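4.2 Collection of demonstrations for cable tasks

The policy described in Section 3 needs demonstrations in which both hands take part, but not in the same way. For this reason we did not collect the data by teleoperation of the robot. In our early trials with teleoperation, the operator was slow when the cable was moving, and many episodes had long pauses in which neither arm did anything useful. A policy trained on these episodes learned to pause as well.

Instead, the operator works with two hand-held grippers, one for each hand, at a table of the same height as the robot table. The jaws have the same shape as the jaws on the robot, so the contact between jaw and object is similar in both cases. The head camera gives the view that the policy receives at test time. We call the set of recordings Pileo, after the name of the first task list written by Divya Achari.

The set has 1,000 episodes of cable tasks. All of them use an object with a stiff body and a flexible cable attached to it. The operator was told to use one gripper to hold the body and the other to move the free end. No instruction was given about which hand should do which part, and we did not correct the operator when the roles changed within an episode. We think this freedom is important. In the earlier set, Ginstead, the roles were fixed by the protocol, and the policy trained on it failed when the plug started on the unexpected side of the body.

Each episode begins with the object placed by hand at a random angle on the work surface. The cable is dropped and is not arranged afterwards. An episode ends when the operator opens both grippers and moves them back from the object. Episodes longer than 30 seconds were removed, and so were episodes in which the head camera lost sight of the plug for more than 2 seconds. Recording was completed in July 2022.

Labels for the phase of the task were added after recording. We use four phases: approach, hold, reach and grasp. The phase "reach" starts when one gripper has closed on the body and ends when the jaws of the other gripper touch the plug or the cable. It was the most difficult phase to label in a consistent way, because the operator often adjusts the opening of the jaws during the movement. Figure 3 shows a view from this phase. 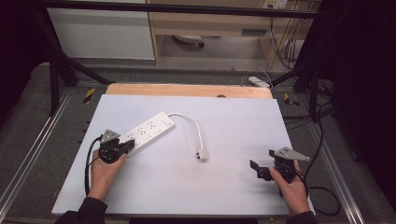
Figure 3. Head camera view labelled "reach". The left gripper is closed on the end of the power strip. The right gripper is open and points toward the plug.

The white power strip on a white board is one of the harder combinations for our detector. The body and the cable have nearly the same colour as the background, and in such views the soft shadows carry much of the information about the shape. We considered changing the board to a darker one, but decided to keep it, as we wanted the set to include low contrast.

For testing, we ran 100 trials with each policy on the robot. The objects and the starting angles were the same for all policies. A trial was counted as a success only if the body was still held when the plug was grasped. The policy trained on Pileo was compared with the one trained on Ginstead and with the scripted baseline of Mudaliar, which we adapted to our jaws. The results are given in Section 5. We note already that most failures of our policy happened at the end of the reach phase, when the jaws closed too early and pushed the plug away.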